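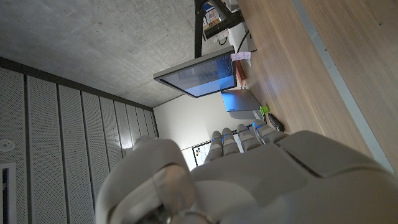 Buying secondhand kids' clothes in bundles – how do you keep from drowning in the wrong sizes?

Posted by Hülya Erdem in Family & Home > Clothing

Hi everyone, long-time reader and first-time poster, so please be gentle with me!

I have two kids, a girl who just turned four and a boy who is nineteen months, and up until this past spring I bought nearly everything new, mostly on sale and mostly in a panic the night before somebody needed it. Then my sister-in-law got me into the secondhand bundles people sell online (you know the kind, "girls 4T fall lot, 22 pieces, smoke-free home") and I went a little overboard. The prices are so good! I bought one for each of them, then another, then a "mystery" one, which I will not be doing again.

My trouble is that the sizes on the tags don't seem to mean a thing. I have a pair of 4T leggings from one brand that would fit my daughter's doll, and a 4T sweatshirt from Fandholm that she could wear as a bathrobe. Some of it has obviously been through the dryer a hundred times, and I do understand that, but I don't know how to guess at it from a listing. My son is the opposite problem. He is long in the body and has practically no hips, so anything that snaps at the bottom is too short on him and anything with a waistband slides right down to his ankles as soon as he gets going.

So now I have three big bins in the hall closet. One is clothes that fit, one is clothes that might fit someday, and the last is clothes I'm not sure about, and that last one is the fullest by a mile. My husband has started calling it the museum.

What I would love to know is this. How do you pick a bundle so that most of it gets worn? Do you ask the seller for measurements, and is that considered rude when the whole thing costs less than a pizza? How far ahead do you buy? And what do you do with the leftovers? I hate to think of perfectly nice little dresses sitting in the dark, but I also don't want to become a person who spends every evening at the post office.

Thank you so much in advance. I've learned a lot from all of you already, especially that long thread on getting banana out of cotton.

MarigoldMeg

Oh, Hülya, welcome, and please know that every one of us has had a museum! Mine took over the guest room at one point and my mother had to sleep next to it.

I've dressed three kids this way, the oldest is in fifth grade now, and the thing that changed it for me was to quit looking at tags altogether. Take one shirt and one pair of pants that fit each child well today, lay them flat on the bed, and measure them. For the shirt you want armpit to armpit, and shoulder to hem. For the pants you want the waist laid flat, the rise (that's from the crotch seam up to the top of the waistband, and it's the one everybody skips), and the inseam. Write it all on a card and keep it in your wallet, or in your phone if you're more modern than I am. For your little guy I would add one more, shoulder to crotch on a bodysuit that still snaps easily, as that's where a long baby always runs out of room.

Then, no, it isn't rude to ask! But don't ask for all 22 pieces. I ask for two. I pick one top and one pair of pants out of the photo and write something like, "What a sweet bundle! Would you mind telling me the width across the chest on the striped shirt and the inseam on the gray pants?" Most sellers answer the same evening. If those two are close to my card plus a little growing room, I buy. If a seller gets huffy about two numbers, I figure she'd be huffy about a stain too, and I move along.

How much growing room is a matter of taste. I like an inch extra in the chest and two in the inseam, and I roll the cuffs. Leggings I buy nearly to size, they look awful baggy and my girls would trip on them.

As for the brands, they do run in families once you get to know them. Rorana has always come up narrow and long at our house, so I'd look for their pants for your son, and most of the ones I've had came with the buttonhole elastic inside the waist so you can cinch them. Fandholm is roomy, you're right about that, and I just buy it a size down. My middle one lived in those sweatshirts. I wouldn't take my word as gospel, though, I have skinny kids and your mileage may vary.

How far ahead – one size up and one season up, and that's my limit. I used to buy winter coats two years out and I was wrong every single time. Either they shot up over the summer and went straight past it, or they'd suddenly decided they hated zippers. Shoes I don't buy ahead at all.

And about the bin of maybes. Do it on a rainy afternoon with a snack handy and make the four-year-old your helper. Hold each piece up against the thing that fits (don't make her try on every one, you'll both end up in tears), and it goes in a pile for now, a pile for next, or a pile to leave the house. Put a piece of masking tape on the "next" bin with the size and the month you think you'll open it. I write September on mine every year and it works out fine for school clothes.

Good luck, honey, and come back and tell us how it goes!

tobyandthetwins

We just resell the leftovers. Bundle them up again and list them for what you paid. Don't wash with fabric softener first, some buyers hate the smell.

I wouldn't bother with measurements, personally. At those prices if half of it fits you're ahead.

Skarcombe Swap Mom

I'm going to disagree a tiny bit with the reply above mine, in a friendly way, because I was a "half of it fits" person too and it's exactly how I ended up with bins stacked to the light switch. The half that doesn't fit still has to live somewhere!

What got me out from under it was our local swap. We have one here in Skarcombe twice a year, spring and fall, in the elementary school gym. You bring what your kids have outgrown, clean and sorted by size, and you get to take home what you need. It grew a lot faster than any of us expected. At the last one we had 3,801 pieces come through the door, and I can tell you that number exactly as I was the one at the table with the clicker, and my thumb was sore until the following week. Only 400 of them were left at the end, and those went to the family shelter that same evening. So the dresses do not sit in the dark, Hülya! They go right back out on somebody's little girl.

If there isn't one near you, ask at the library or at your daughter's preschool. Very often there is one and it's just poorly advertised, with a flyer on one bulletin board and that's it. Or start very small. Ours began as six moms and a card table in my garage, and the only rule was that you couldn't take home more than you could carry in one bag. I'd still recommend that rule. It makes you choose.

The other lovely thing about a swap is that you can hold the clothes up. I bring along a pair of my son's pants that fit and lay them right over whatever I'm looking at, and it takes two seconds. You can also tug on the knees and check the snaps, and you find out pretty quickly whether a zipper sticks. Look hard at the elastic in the waist and at the cuffs – if it crackles when you stretch it, put it back, it's finished.

Meg's advice on the rise is very good and I wish I'd had it years ago. I'd only add that cloth diapers change everything, so if your son wears them, measure the pants over the diaper. And for the snaps problem, you can buy little bodysuit extenders. The ones I had were sold under the name Swai, in white and gray, and they snap on at the bottom and give you a couple more inches. They saved us a whole size with my youngest. Check the snap size before you order, there's more than one kind and I got the wrong ones the first time around.

Oh, and keep one or two of the things they've outgrown for yourself. I let go of nearly everything, but there's a yellow cardigan with duck buttons in my nightstand drawer and it isn't going anywhere.

Hülya Erdem

Thank you all, this is wonderful! I measured the good leggings after bedtime and the rise explains so much. I've also emailed the preschool about a swap. Meg, when you measure the waist flat on elastic, do you stretch it or leave it relaxed?

MarigoldMeg

Relaxed first, and then stretched if the seller doesn't mind. I write both on my card with a slash in between.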